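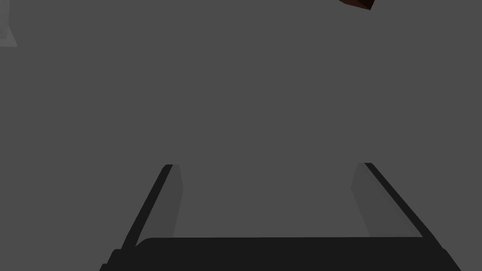
Last updated: February

1/ I've been learning to bake sourdough in a rental with a bad oven for almost 2 years. A few people asked what I changed, so I'm putting it in one thread.

2/ The oven runs cold on the left side. I found this out by laying slices of white bread over the rack and seeing which ones coloured. Worth doing in any oven you didn't choose yourself.

3/ Starter first. Mine came from Naa Frimpong, who keeps hers on rye. I feed mine half rye, half plain bakers flour. It lives in the fridge and comes out the night before.

4/ In summer the kitchen gets to 29 degrees by mid-afternoon and the dough goes off very fast. I stopped following times in recipes. I look at how much it has risen up the side of the tub and go from there.

5/ In winter it's 19 in there if I'm lucky. Same tub, same flour, more than twice the wait. I put it on top of the fridge and leave it alone.

6/ Flour: I used the Aryee strong white for a long time. Then the shop stopped stocking it and I moved to Vetby. It takes a bit less water. My first few loaves with it spread out flat as a plate — I was still adding the old amount.

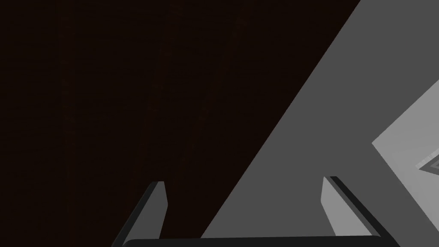
7/ So now when I change flour I hold back a splash of the water and add it at the end if the dough wants it. Bastien Coste told me to do this ages ago and I ignored him.

8/ Folding. Four sets in the first couple of hours, then hands off. I tried six and couldn't taste or see any difference.

9/ Shaping is still my weak spot. I do a loose round, let it sit on the bench under a tea towel, then shape it again tighter. Rice flour in the basket. Plain flour sticks.

10/ Overnight in the fridge, straight into a hot pot in the morning. Lid on for the first half, lid off for the rest. I turn the pot once for the cold side.

11/ The pot is a secondhand Dosine with a chipped handle. Any heavy pot with a lid that fits will do the job.

12/ Let it cool before you cut it. I know. The loaf I cut hot had a gummy centre and the next day's toast was gummy as well.

13/ Things I bought and don't use: the fancy scoring tool, the linen cloth, a second thermometer. A sharp paring knife has been fine for scoring.

14/ Someone asked about wholemeal. I go up to a third. Past that mine gets heavy and the kids leave the crusts. Tuncay Bayram does a full wholemeal in a tin and it's very good, so ask him.

15/ Next I want to try a fruit loaf. If you have one that works with sultanas and doesn't burn on the bottom, send it over.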